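Chapter 7
Deposits and Returns

Learning goals

After studying this chapter, you should be able to:
explain how a deposit differs from a tax and from a price reduction;
follow the money in a simple deposit system from the producer to the buyer and back;
name the costs that a shop carries when it accepts empty bottles;
discuss why two towns with the same deposit can have different return rates.

7.1 A small amount of money that comes back

In Chapter 6 we studied charges that the consumer pays one time and does not see again. A deposit belongs to another family. The buyer pays it together with the price of the drink, and receives it again when the empty package is given back. Between these two moments the money is held by somebody, and a large part of this chapter is concerned with the question of who this somebody should be.

Deposits are older than most of the environmental laws in which we find them today. Breweries and dairies used them for a very practical purpose. A glass bottle was expensive, often more expensive than the liquid in it, and the producer wanted to have it again. When the bottle did not return, the deposit paid for a new one. There was no need for a law, as the interest of the firm was enough.

With the light plastic bottle the situation changed. The material in one bottle is worth very little, and the producer can buy a new bottle for less than the cost of bringing the old one home. Seen from the firm alone, it is reasonable to let it go. The cost then moves to other people: to the town which empties the bins, to the farmer who finds plastic in his field, to the person who cleans the beach. In Section 2.4 we called this an external cost. A deposit on a cheap package is therefore usually introduced by law, and its height has no close relation to the value of the plastic.

Students often ask whether the deposit makes the drink more expensive. For the person who returns every bottle the answer is almost no, although he or she has lent some money without interest and has spent some time. For the person who never returns a bottle, the deposit works in the same way as a tax. Most households are somewhere between these two. 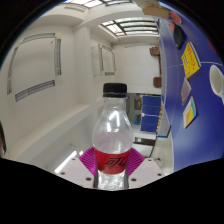 7.2 The case of Dredmont

We will use one case through the whole chapter. Dredmont is a town with a harbor, two secondary schools and one large supermarket, Van Loon. The main supplier of soft drinks in the area is Grarkus, which fills its bottles outside the town and delivers them by truck. Before the deposit was introduced, plastic bottles were collected in the yellow bins at the street corners, mixed with all other plastic.

The new rules started on 9 Sep 2020. Every plastic bottle under three liters received a deposit, and each shop above a certain size had to accept bottles of all brands, also those it did not sell itself. This last point caused much discussion. Small shops were free to join or to stay out, and most of them stayed out during the first months.

The flow of money was arranged as follows. Grarkus paid the deposit into a common fund for each bottle delivered to Van Loon. Van Loon paid the same amount to Grarkus as a part of the invoice. The customer paid it to Van Loon at the cash register. When the empty bottle came back, Van Loon gave the money to the customer and asked it again from the fund, with a handling fee added. If you draw these steps with arrows on a sheet of paper, you will see that the deposit makes a full circle and that the handling fee does not. The fee has to come from another source. In Dredmont it came partly from the producers and partly from the deposits which were never collected.
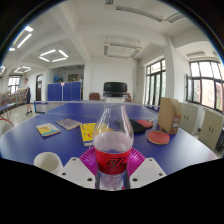

The second source deserves a moment of attention. Unclaimed deposits grow when people return fewer bottles. A fund which lives from them has, at least on paper, a reason to be content with a low return rate. We do not claim that any fund works badly on purpose. But the student of public finance should learn to notice when an organization earns from the failure of its own task, and to ask what rule could correct it. Some regions put a ceiling on the share of unclaimed money that may be used for running costs. Others give all of it to the municipalities for street cleaning.

A second matter is the condition of the bottle at the moment of return. The rules in Dredmont asked for a bottle that was empty, with a readable label, and not pressed flat. For each of these conditions there is an argument. A readable label is needed to check that the deposit was paid for this bottle and not for one bought across the border. A bottle in its normal shape can be recognized more easily. The cap is a different case, and the first leaflet did not mention it at all. Some customers removed the cap and some left it on, and the employees at the counter gave different advice on different days. In the second leaflet, printed in August of the following year, people were asked to leave the cap on.

Notice that the conditions shift work from the shop to the household. The family that used to press its bottles flat, in order to save space in the kitchen, now has to keep them in full shape until the next trip to the supermarket. A bag of such bottles weighs almost nothing and fills half a closet. In small apartments this is a real cost, even if it appears in no account.

7.3 Who carries the cost of the counter?

Let us now look at the shop. Van Loon gave up a part of its storage area to make a return counter. It paid for cleaning, for an employee in the busy hours, and for the bags in which the bottles were kept until the truck came. Against these costs stood the handling fee and one benefit which is harder to measure: a customer who brings bottles also buys bread.

Economists do not agree on the weight of this benefit. If every shop in a town accepts bottles, no shop wins customers by it, and only the cost remains. If one shop accepts them and the others do not, this shop may win many. The benefit depends on what the neighbor does, and for this reason small shops watched Van Loon for a long time before making a decision. In a survey of 200 households, 75 percent answered that they return bottles in the same place where they do their main shopping. The survey was made at the exits of the supermarket, and you may consider in Exercise 4 what is wrong with it.

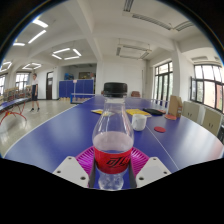 Karlijn Willems, in a comment on an earlier edition of this chapter, objects that the view from the shop floor is too narrow. She writes that the counter is the cheapest part of the system, and that the expensive part is the air inside the bottles. A truck with uncrushed bottles transports mostly air, and each extra kilometer to the sorting center is paid for by the fund, which means by the producers, which means in the end by the buyers. In her opinion a chapter on deposits should begin with the map and not with the cash register.

We have kept our order, but the point is a good one and we return to it in Section 7.6, where Dredmont is compared with Prerkonari. The two places used the same deposit and the same conditions. Prerkonari lies in the mountains, its 221 collection points are spread over many valleys, and the trucks need a whole day for a round that in Dredmont is finished before lunch.

Shops are of course not the only places where bottles become empty. A large share of soft drinks is consumed away from home: in schools, in sports halls, at stations, in the break rooms of offices. The person who has bought the drink in such a place often leaves without the bottle. In the textbooks this is called on-the-go consumption, and it is the part of the market where return rates are lowest. A hall that is used in the evening for table tennis and in the morning for a language course has no owner of the empty bottles. They belong to whoever takes the trouble to carry them away. In Dredmont the youth clubs understood this early and put a crate beside the door, and the money went to new nets and balls.
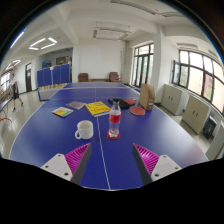

7.4 Key terms for this chapter

Deposit: an amount paid on purchase and returned when the package is given back.

Handling fee: the payment a shop receives for accepting, storing and passing on one empty package.

Unclaimed deposit: the money that remains in the fund when a package is not returned within the period used in the accounts.

Return rate: the number of packages returned, divided by the number sold in the same period. Be careful with the words "same period". A bottle sold at the end of a warm month is often returned in the next one.

On-the-go consumption: consumption outside the home, where the buyer has no fixed place to keep the empty package.

Before you continue

Write down, without looking back, the path of the deposit in Dredmont from Grarkus to the customer and back to the fund. Mark with a different color each point where money could leave the circle. Keep your drawing, as you will need it again for Section 7.5, where the height of the deposit is doubled and the small shops are obliged to join.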